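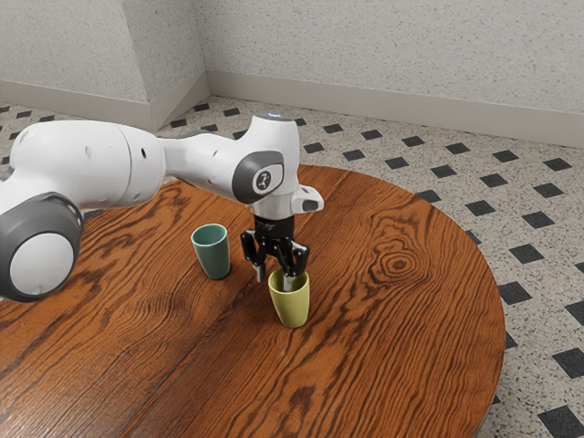
4. Rim Pick in the Simulator

This section covers the first pick-and-place run in Odlow. Finish it before you power the real arm on your bench. You need the Lelell gripper profile from Section 3 and the round table scene that comes with the Bakalis starter pack.

4.1 Load the scene

1. Open Odlow and choose File > Open Scene > round_table.
2. Wait for the arm, the table and both cups to load. The yellow-green cup is the target. The teal cup is set as an obstacle.
3. Open the Base tab and check that Reach Limit reads 811. The unit is millimeters. If the field is blank, the gripper profile did not load. Go back to Section 3.5.
4. Set Time Step to Default.

Note: Scenes saved in older versions open with the table locked but the cups unlocked. Press Reset once before you run anything.

4.2 Set the approach

1. Select the yellow-green cup in the object list and click Set as Target.
2. Set Grasp Type to Rim. In this mode one finger goes down inside the cup and the other stays outside.
3. Set Hover Height to 70 mm.
4. Set Tool Direction to Straight Down.
5. Open the fingers all the way, then jog down until the inside finger is below the rim. Use the slow jog key for the last part of the move.
6. Look at the cup from at least two camera views before you close the fingers. A finger that looks clear of the wall from one side may be touching it from the other.

Caution: Do not use Rim mode on the real arm with thin glass. Use a plastic or metal cup until you have tuned the grip force in Section 6.

4.3 Close and lift

1. Click Close. The fingers stop on contact.
2. Click Lift, or press L.
3. Pause the run as soon as the lift starts and check the angle of the cup. A very slight tilt is normal with a rim grasp. If the cup swings toward its neighbor, open the fingers, press Reset and move the grasp point.

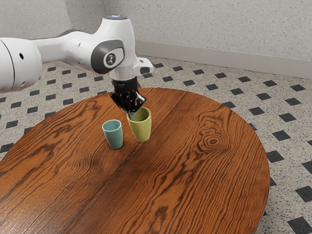

Figure 4-2. Rim grasp on the yellow-green cup, with the teal cup standing to the left.

4. Resume the run and let the arm finish the move.
5. Save the path as rim_pick_01. Section 5 uses this file name.

4.4 If the run stops early

"Contact lost" — The inside finger is too high. Lower it and close again.

"Obstacle" — The path goes too near the teal cup. Add a waypoint straight above the target before any sideways move.

"Timeout 900" — The planner found no path. Check that the target is still within the reach limit.

Note: Builders using the Ikero controller board should also lower Max Steps to 800 before exporting. The board drops anything past that — the arm will stop partway through the path.

Continue to Section 5, Bench Wiring and Emergency Stop.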